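Thread on redoing the shelf and table by the stairs at the office, since a few people asked what I did with it.

I started with the vanity mirror. It had been lying in a box under my desk since we moved out of the Tsakiris building in November, and I was tired of kicking it.

It's the white one with the oval frame, curls all over it, a rose down by the base and a bunch of flowers on top. Fares Sfeir says it looks like his grandmother's. He's right, and I still like it.

Cleaning the frame took longer than anything else. A cloth doesn't get into the curls. I used an old toothbrush and dish soap, then a dry brush. Go easy around the rose.

For the glass I used Clivine, the spray one. Two coats, wiped down with newspaper. Paper towels left lint in the corners.

Walid Khasawneh wanted the mirror against the wall. I tried it there and it only showed the ceiling. Turned toward the desks it picks up the balcony railing and some of the room, so it went back out on the table.
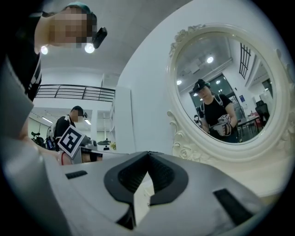
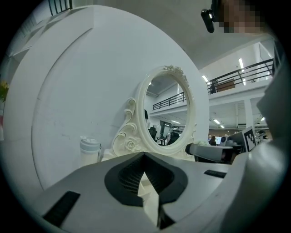

Last updated: 5/28/18

The second one has the mirror in it, with the tumbler next to the base. White cup, pale lid. It ended up there and I left it - it goes with the rest of the white.

The plant goes on the far left. It has a little yellow in the leaves. Kobe Vandenberghe thinks I water it too much. I've cut back to every 4 days and will see how it does.

The big round white piece still has a few faint scuffs. I tried a melamine sponge on one spot near the bottom and stopped there, as I didn't want to end up with a shiny patch. If anyone has a better way to do it, let me know.

Someone asked about light. There are ceiling lights on all day and they bounce off the glass if you tilt it back too far. I keep mine close to upright.

Someone else asked about cost. The mirror was secondhand from Furer, and the rest we had already. I spent less than $100 on the whole thing, and most of that was the mirror.

Ghassan Zoubi asked if I'd do the shelf outside room 706 next. Maybe. That one is mostly cables and old Dasus catalogs, and I'd want to throw out half of it first.

Tymofii Ostapchuk has already put his keys down next to the mirror twice. I'm getting a small dish for that - plain white, if I can find one.

More from this account
Getting old tape marks off a desk
What I keep in the supply drawer
Plants that put up with office light
Boxes from the move, part 2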